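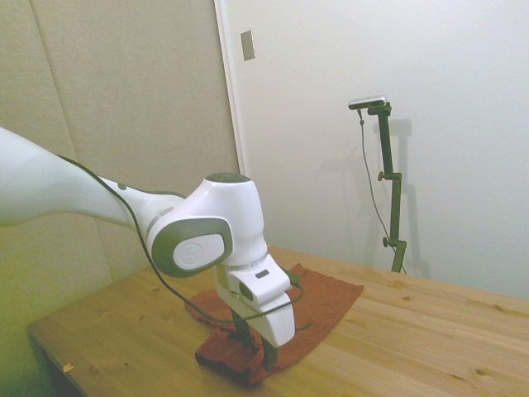 Folding starts with the surface and the state of the cloth. Smooth the piece with the flat of the hand from the center out before making any fold. A reddish-brown cloth on a light wooden table, flat toward one side and bunched on the other, is at the stage where most people fold too soon. Open the bunched part first, then look for the corners.

Household Textiles, Unit 3: Towels and Cleaning Cloths
Instructor: Gülizar Akbulut

Order of work
Lay the cloth with a long edge facing you. Bring the far edge to the near edge and press the crease. Fold in thirds from the short sides — the loose ends go inside. Thick rolls along an edge mean the layers have slipped. Undo the last fold and repeat it.

Terms
Hand: how a fabric feels.
Selvage: the finished edge along the length of the weave.

Practice
Fold 20 cloths before the February session. Stack them in piles of 8, with the leftover pile on top. Read the MacAulay handout on storage.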